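Gomeck Home Robots - Frequently Asked Questions 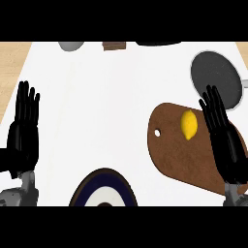

Kitchen task in simulation: two hands, a lemon on a cutting board, a frying pan.

Can a robot cook my dinner now?
Not yet. Ours can practice moving a lemon to a pan in simulation. Cutting it is still too difficult.

How much practice does one chore need?
For the lemon we made 3,000 simulated tries. A new chore needs a new set.

Can it wash the dishes?
No. Plates are planned for September - first only carrying, without water.

Can I buy one?
No, we do not sell to homes at this time. Please write to Saturnino Miranda if you want to join the waiting list.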